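Goncombe Neighbourhood Centre
Minutes of the General Meeting, April 25, 2025

Chair: M. Yeh
Minutes taken by: Tin-yau Yip
Apologies were received from two members.

1. Previous minutes
The minutes of the last meeting were read and accepted with one correction. The hall on Stirnen Street is hired until nine in the evening, not until ten.

2. Money
The balance of the centre account is $1110. From this the insurance must still be paid. Members asked if the yearly fee of $40 can stay the same. It was agreed that it stays until September and will be discussed again then.

3. Community garden
The water tank has a leak near the tap. Mr Skikura offered to look at it before the next working bee. Two plots are free and will be given to the first names on the waiting list. Members are reminded kindly that green waste goes in the green bin and that the hose must be rolled up after use.

4. Household collection day
The next collection of old electrical goods was discussed. Last time 82 households brought something, which is more than the hall can hold comfortably. It was suggested to use the side door for arriving and the front door for leaving. Parts and wires should be kept in trays or tubs and should not lie on the floor.
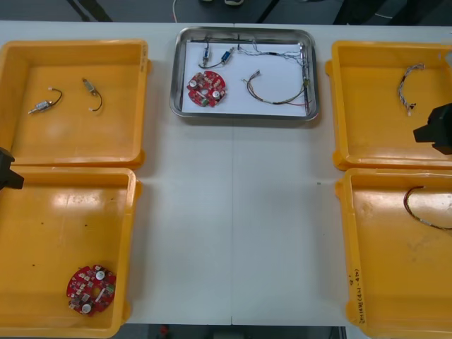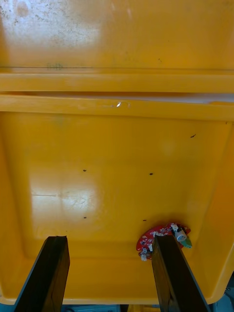
Parts with a red piece among them: in a steel tray (first picture) and in a yellow-orange bin (second picture).

The council flyer about batteries will be put on the notice board. Ms Yeh will ask if the council can lend us one more trolley.

5. Library shelf
The shelf in the entry is too full. Books which stay longer than three months will be offered to the op shop. One member asked to keep the cookbooks and this was agreed.

6. Other business
The heater in the small room makes a noise. A quote for the repair will be asked for, up to $100.
The key for the kitchen cupboard is still missing. Whoever has it, please return it to the office.

Motion to accept the garden and shelf items: carried.
The meeting was closed at 8.40 pm.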